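Skoddale household waste diary, read me first

Hello! I'm Jasper Smits and I kept a diary of everything our house threw away. It started as a bet with my sister (she said we binned more bread than we ate) and then I rather got into it, so now it's a spreadsheet and you can have it.

What's in it

There are 2 files. diary.csv has one line per thing thrown out, with the room, the weight in grams and whatever I scribbled next to it. rooms.csv lists the rooms and which bin lives where. The diary runs for 11 weeks, with a gap of 14 days when we were over in Starnport and the house was empty.

How I weighed things

Kitchen scraps went on the kitchen scales, an old Willems set that only goes up in steps of 5 grams, so please don't read much into the tiny numbers. For the other rooms I weighed the whole bin and took off the weight of the bin itself. The green one comes up a lot in the notes, usually just as "green".
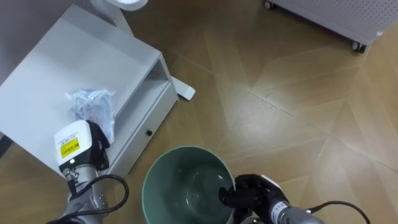 Columns that need a bit of care

"kind" is my own list and it wandered. Early on I put teabags under food, later they got their own word, and I haven't gone back to fix it (sorry!). "note" is free text and some of it is about the weather. If "grams" is blank I forgot to weigh the thing, so don't treat it as zero.

Known problems

Garden waste is missing completely. Also, 70 lines have the room down as "Clultine", which is what we call the back bedroom, and I only remembered to explain that in rooms.csv last night.

Using it

Do what you like with it, school projects very welcome. If you spot a mistake, drop me a line and I'll put it right in the next version.

Last changed 22 July 2023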